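Clestudico tenant energy advice pilot
Progress report to the Branutska fund, 10/25/22

You asked for a plain account of where the money has gone since March, so I will start with the part I am least happy about. The pilot has signed up 26 households against a target of 40. The last report called this "strong early interest." I would call it short of target, and I don't expect the gap to close before the winter bills arrive.

Sign-up was slow at Hindomlow in particular. We mailed 800 leaflets there and got very little back. Most of the people who did join had heard from a neighbor, which makes me doubt the leaflets did anything at all. I would not pay for a second mailing. 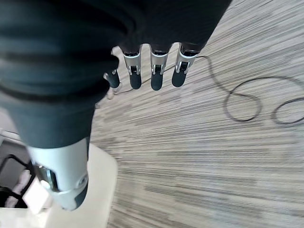 The home visits are going better, though I would be careful with the savings figures. Our advisers ask people what they changed after the visit, and people tell them they turned the heat down. Perhaps they did. We have meter readings for only a few homes, taken over a mild stretch of weather, and a lower bill in a mild month proves nothing. Please don't quote the numbers in the draft summary until we have a full heating season behind them.

Draft stoppers and pipe wrap have been fitted in every home that wanted them. The window film was a poor buy. It peels at the corners, and two tenants asked us to take it down. The supplier, Ogura, has agreed to a credit on the unused rolls - I will believe it when it shows up on a statement.

Staff time is over budget by 3 percent, nearly all of it travel between the two sites.

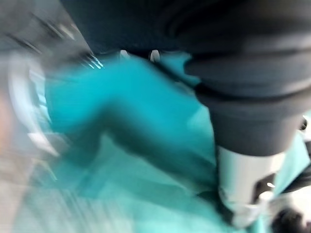
Henryk Bielecka read this in draft and thinks I am too hard on the visits. His view is that tenants who used to ignore letters from the utility now call us when one comes, and that this is worth having whatever the meters say. He would also like it noted that four families got billing errors fixed.

I have noted it. It still isn't what the grant was for, and I would like your decision on whether it may count as an outcome. We also need your answer on moving the leftover mailing money to meter readings. The form for that is attached, with the spending table behind it.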